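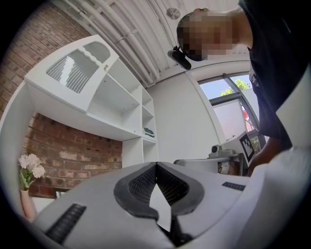 STELCOMBE - A change to state pharmacy rules that takes effect in September will let pharmacists in rural counties renew certain long-term prescriptions without a new order from the prescriber, under a protocol adopted by the state health department.

The rule covers 11 classes of maintenance drugs, including most blood pressure medicines, thyroid replacement, inhaled steroids and oral drugs for type 2 diabetes. It does not cover controlled substances, blood thinners, or any drug started within the past six months.

Under current rules, a pharmacist may dispense a single emergency supply when a prescription has run out and the prescriber cannot be reached. The new protocol replaces that provision in eligible counties. A pharmacist there will be able to extend an expired prescription for up to 90 days, and may do so twice in a 12-month period. After the second extension the patient must be seen by a physician, nurse practitioner or physician assistant before more can be dispensed.

A county is eligible if it has no more than 40 primary care prescribers per 100,000 residents, counted by practice address. The department's working list, dated 2023-12-16, names the counties that meet that test, Stelcombe County among them. The list will be recalculated every two years. A county that rises above the threshold will keep its eligibility for one year after the recalculation.

**Requirements for pharmacies**

Participation is optional. A pharmacy that wants to use the protocol must register each location separately and name a pharmacist in charge of it. That pharmacist must complete an eight-hour course on chronic disease monitoring and repeat a shorter version at each license renewal. Other pharmacists at the same location may extend prescriptions once they have completed the shorter version.

Before each extension the pharmacist must take a blood pressure reading, review the patient's full medication list and record the answers to a standard set of screening questions. For thyroid and diabetes drugs, a lab result from the past 12 months must be on file or available through the state health information exchange. Readings outside the limits printed in the protocol require a referral, and the extension is then limited to 14 days.

The prescriber of record must be notified within two business days. Notices may be sent through the electronic prescribing network or by fax. A prescriber can block extensions for a particular patient by marking the original order, and the block stays in place until the prescriber removes it.

Records of each extension must be kept for five years and produced on request during a routine inspection.

**Cost and coverage**

The protocol does not set a fee. Pharmacies may charge for the visit, and must tell the patient the amount before taking a reading. The state Medicaid program will pay for the visit at the rate it now uses for pharmacist vaccine counseling. Private insurers will not be required to pay for it, although the drug itself must be covered on the same terms as an ordinary refill.

That difference drew most of the written comments on the draft. The department received 133 comments during the public comment period. Independent pharmacies in general supported the rule and asked for a payment requirement. Several physician practices asked for a single extension in place of two, and for a shorter notification deadline. The deadline was cut from five business days to two in the final text. The number of extensions was left as proposed.

A request to include anticonvulsants was turned down. The department's response says that the monitoring needed for those drugs varies too much to fit a standard set of questions, and that the class may be reconsidered after the first year of data.

**Local effect**

Stelcombe County has three retail pharmacies. Two of them, at Keto and at Rind, have told the county health office that they intend to register. The third, inside the hospital outpatient building in Stelcombe, has not decided.

The Rind pharmacy is the only place in the eastern part of the county where prescriptions can be filled. The primary care clinic there closed its full-time practice last year and now opens two days a week, with staff traveling from Stelcombe. County health office figures put the current wait for a routine appointment at seven weeks.

The Fenik clinic, which serves the north of the county, has asked the department whether its dispensary qualifies. The dispensary is licensed under the clinic and is not a retail pharmacy, so the text as adopted would appear to exclude it. A written answer is expected before registration opens.

Pharmacies will be able to register through the department's licensing portal 60 days before the effective date. The registration fee has not been published. Patients do not need to enroll, and prescriptions that are already on file when the rule takes effect will be eligible if the drug and the county both qualify.

The department must report to the legislature after 18 months on the number of extensions, the number of referrals and any adverse events reported by pharmacies or prescribers.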